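Friday walk-round, packing floor and demo corner, Zanetti fruit and veg site
15 April 2022

Same form as always, same pen, and I've put my comments in plain words this time because the last lot came back with "please explain" written next to half of them. I do the walk-round on foot, starting at the goods-in door and finishing by the lockers. A tick means I looked at it today. A dash means I didn't get to it.

## 1. Floor, doors and walkways

- [x] Goods-in door closes and latches
- [x] Yellow lines readable
- [ ] Walkway clear to the fire exit
- [x] Spill kit stocked

**Comments:** The yellow lines were repainted and they look lovely, but they still follow the old layout. The old layout had six of us stood along the belt. Now the Stelomer arms take up the near side and we walk round the back of them, so everybody cuts the corner by the pallet wrap and steps over the line to do it. I do it too! Please can we have the line moved to where people's feet go. The walkway was blocked by empty crates when I went past. I shifted them, then there were more by the time I came back, so that box stays unticked.

## 2. Emergency stops

- [x] Stop button, cell 1
- [x] Stop button, cell 2
- [x] Pull cord along the belt
- [ ] Reset procedure posted at each cell

**Comments:** Both buttons tested with the shift lead's say-so, and both arms stopped. The cord is fine too, though it has got slack at the far end and you have to give it a proper tug. There's a reset sheet at cell 1 and only four blobs of tack where the sheet used to be at cell 2. I know most of us can do it in our sleep by now, but the agency people can't, and they're the ones most likely to be on their own at the far end during second break.

## 3. Grippers and anything that touches fruit

- [x] Pads clean at start of shift
- [x] Pads not split or peeling
- [x] No loose screws on the fingers
- [x] Cleaning record filled in
- [ ] Spare pads in the drawer

**Comments:** I'm going to go on a bit in this one, so get a tea. When the arms came in I was sure they'd be hopeless with soft fruit, and I said so, loudly, in the canteen. Apples I could believe. Grapes, no chance. A bunch isn't one thing, it's lots of things hanging off a twig, and every bunch hangs its own way. I spent years learning to get my hand under one and tip it into the punnet so the stalk goes down and nothing gets squashed.
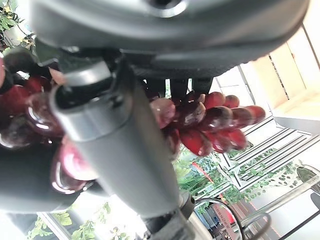 So my job with grapes has changed from picking them up to watching them being picked up, and that's a funny sort of tired. My wrists are better than they've been in ages. My eyes are worse. You stare at the pads closing over and over and you start seeing bad fruit that isn't there, or (worse) you stop seeing the bad fruit that is. I'd like the checking spell cut to 26 minutes, then swap with whoever is on labels. We tried it on our own for a few shifts and it suited everyone. It isn't written down anywhere though, so it depends on who's leading.

Spare pads: drawer empty again. Plaren say they send them on request, so somebody needs to do the requesting. Could it go on the weekly order with the gloves and hairnets?

## 4. Guards and getting close

- [x] Side guards fixed
- [x] Gate switch works, cell 1
- [ ] Gate switch works, cell 2
- [x] Slow mode comes on when gate is open

**Comments:** The switch at cell 2 works if you shut the gate firmly and doesn't if you shut it like a normal person. I've marked it as a fail. I know that's annoying, as it means a call-out, but people have started leaning on the gate with a hip to keep it made, and that puts them nearer the arm than they ought to be. Engineer please, before Tuesday's long run if we can.

Also, reaching in. When a bunch sits badly in the punnet, every one of us wants to nip in and straighten it. It's habit, your hand goes before your head does. The rule is stop, open, fix, close, start. What would help is not getting moaned at about the count when we follow it. The target is 400 punnets a run and each proper stop eats into that, and you can see it on the big screen with your cell number next to it. I don't love the screen. If stops for safety could show in a different colour, I think folk would use the gate the way they're meant to.

## 5. Lifting, standing and general wear on people

- [x] Mats down at both cells
- [x] Height of packing bench adjustable
- [x] Ear defenders available
- [ ] Stools for checkers

**Comments:** We were promised stools in July and had 2 delivered, and they live in the office now with coats on them. Checking is a standing-still job, which hurts more than a moving-about job – ask anyone's knees. The benches do go up and down, and that's been the best thing to come out of the whole project if you want my opinion.

Less lifting overall, I'm happy to say. The crates still come off the pallet by hand, and because there are fewer of us it's the same few backs doing it. Worth another look at the trolley from Prornesau that was on trial. It squeaked but it worked.

## 6. Training and who knows what

- [x] Induction sheets signed
- [ ] Refresher on gripper cleaning
- [ ] Second trained person on each shift

**Comments:** On lates there's one person who can clear a fault without phoning. One! If they're off sick the cells sit there flashing and everyone goes back to packing by hand, and the newer starters have never been shown how to do that. I'd happily teach a session on hand packing grapes. An hour, a few crates, some spare punnets. I'd hate for us to lose the knack of it just because we don't need it most days.

## Carried over to the next walk-round

- Move yellow line at the pallet wrap corner
- Reset sheet, cell 2
- Gate switch, cell 2 (urgent)
- Pads on the weekly order
- Stools back out of the office
- Date for gripper cleaning refresher
- Tighten the pull cord at the far end

Demo corner not reached today, ran out of time. Dash on that one.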